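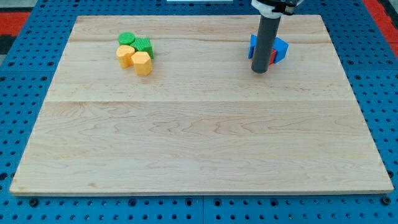 Pledis: plan de compra para la segunda celda de manipulación

Versión del documento: 15 de julio de 2021
Responsable: Neville Birkett

Contenido del repositorio

Este repositorio reúne la lista de material, las ofertas recibidas y el calendario de pedidos de la segunda celda de Pledis. La tarea es la misma que en la primera: ordenar bloques de plástico de colores sobre un tablero de madera clara, con el brazo montado por encima de la superficie de trabajo. No se incluye código de control.

Archivos

presupuesto.csv: partidas, proveedor, precio unitario y plazo de entrega.
ofertas/: documentos recibidos de Stomero y Parsa.
repuestos.csv: consumibles y piezas de recambio.
notas.txt: cambios respecto a la primera compra.

Superficie de trabajo

La mesa perforada azul se mantiene. El tablero se atornilla a ella y debe dejar un margen libre en los cuatro lados. Se acepta un tablero de dos o más piezas unidas siempre que la junta quede a ras. El acabado tiene que ser claro y mate; los barnices brillantes quedan excluidos de la compra.

Bloques

Hay que pedir cilindros, prismas hexagonales y prismas en forma de estrella. Los colores mínimos son verde y amarillo anaranjado, y se añadirán azul y rojo si el proveedor los ofrece en el mismo lote. La oferta de Parsa es por bolsas de 30 bloques surtidos. Las caras con textura fina son válidas; conviene pedir muestra antes de confirmar.

Brazo y pinza

El brazo se compra aparte de la pinza. Stomero ofrece ambos en un solo pedido, pero el plazo conjunto es de 13 semanas y el del brazo solo, de ocho. La pinza debe ir en un cuerpo alargado y estrecho, de extremo redondeado, para poder bajar junto a un bloque sin desplazar al vecino. Las pinzas de cuerpo ancho se descartaron en la primera ronda.

Partidas pendientes

El soporte superior no está presupuestado. La oferta de tornillería y fijaciones asciende a unos 1.014 euros con transporte, cifra que parece alta y que se ha pedido revisar. Falta decidir si el tablero de repuesto se carga a esta compra o a mantenimiento.

Calendario

El pedido del brazo se cierra en agosto. Los bloques y el tablero pueden pedirse después, pues Parsa los tiene en almacén. El montaje se hará en el local de Dretodetti, donde ya hay toma eléctrica y espacio para la mesa.

Cambios

Para modificar una partida, editar presupuesto.csv y anotar el motivo en notas.txt. Las ofertas caducadas se conservan en su carpeta con el sufijo _old.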